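About Us - Eler Simulation and Data

Posted 8/27/21 by Letay Adugna

Eler builds simulated city blocks and records driving and walking runs in them for teams that train navigation models. 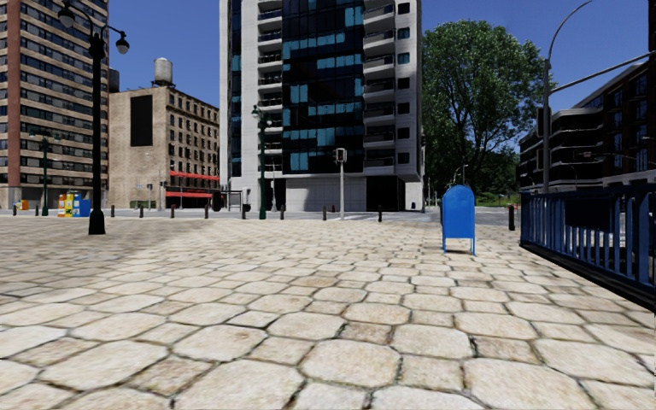
Natnael Negussie wrote to us in April that rendered streets are too clean, and that a model trained only on them will fail at the first real curb. We agree with the first half. Every set we ship is meant to be mixed with street recordings, and the mixing ratio is set with the client.

Our plaza maps cover the small items a sidewalk robot has to steer past: bollards, lamp posts, a mailbox, railings, a hydrant. Each object carries a class label and an exact position from the simulator, so no hand labeling is needed. Paving is modeled separately from the roadway.

The current plaza set holds 1,176 runs. Each run lasts 40 seconds and starts from one of 8 fixed points. Runs that end in a collision are kept and tagged - clients asked for them. Sun angle is changed between runs, and the seed is stored with each file.

Henok Mersha leads map building. Ebise Gudeta handles run review and release notes. The office is in Flirkdale, with three render machines on site.

Sample files are sent on request. Please state the sensor layout you use.

14 shares | 3 comments

Contact | © 2021 Eler | Back to top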